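**Werkstattbuch, Eintrag vom 25. Mai 2021**
Bearbeitung: V. Kouris
Vorgang: Brumus, Haushaltsaufgaben in der Simulation

Im Anschluss an die Besprechung mit Hunard wurde die Frage wieder aufgenommen, ob der Parallelgreifer das Abwischen und Abräumen einer Küchenfläche selbständig übernehmen kann. Der Auftraggeber erwartet eine Einschätzung bis Juni. Gerechnet wurde vorerst nur in der Simulation; der Prüfstand in Bidstead steht für diesen Vorgang nicht zur Verfügung.

Vor jedem Durchlauf ist die Ausgangsstellung zu kontrollieren: Greifer geöffnet, nichts zwischen den Fingern, Kante im Blickfeld der Handkamera.
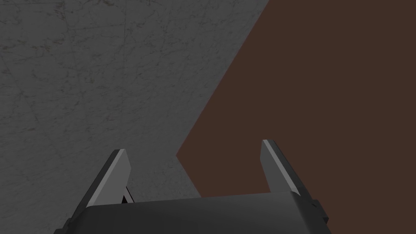 *Abb. 1: Greifer geöffnet, dahinter die Grenze zwischen grauer und rotbrauner Fläche.*

Die Grenze zwischen beiden Flächen ist für die Auswertung der wichtigste Anhaltspunkt. Die graue Seite ist geädert und liefert dem Verfahren ausreichend Merkmale, die rotbraune ist einfarbig und ohne Zeichnung. Nach dem Protokoll lief die Lageschätzung über Grau in allen 400 Durchläufen stabil. Über Braun wurde sie in 30 Fällen verworfen, überwiegend bei geringer Höhe. Lazaridis schlägt vor, dort allein mit der Kantenlinie zu arbeiten – das ist zu prüfen, setzt aber voraus, dass der Greifer die Linie nicht verdeckt.

Lauf 1946 ist gesondert abgelegt. Die Sollbahn wurde eingehalten, die geschätzte Kante sprang jedoch zweimal. Ursache offen.

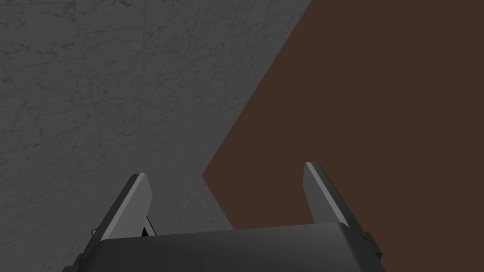
*Abb. 2: Blick der Handkamera; der rechte Finger steht ganz vor der rotbraunen Fläche.*

Bewertung nach heutigem Stand:

- Anfahren einer freien Fläche: ohne Eingriff möglich.
- Abwischen entlang einer Kante: nur mit vorgegebener Bahn.
- Abräumen von Geschirr: nicht bewertet, Modelle fehlen noch.

Eine Person erledigt die gesamte Aufgabe in weniger Zeit, als das Verfahren derzeit für die Lageschätzung benötigt. Von einer Zusage an Hunard wird daher abgeraten. Für die Werkbank (Teile ablegen, Späne abkehren) ist die Lage günstiger, sofern die Oberfläche eine erkennbare Struktur aufweist.

Offen:

1. Textur für die braune Fläche, Variante 7 der Materialbibliothek einspielen.
2. Durchläufe mit größerer Anfahrhöhe wiederholen.
3. Rückmeldung Lazaridis zur Kantenlinie abwarten.

gez. Vangelis Kouris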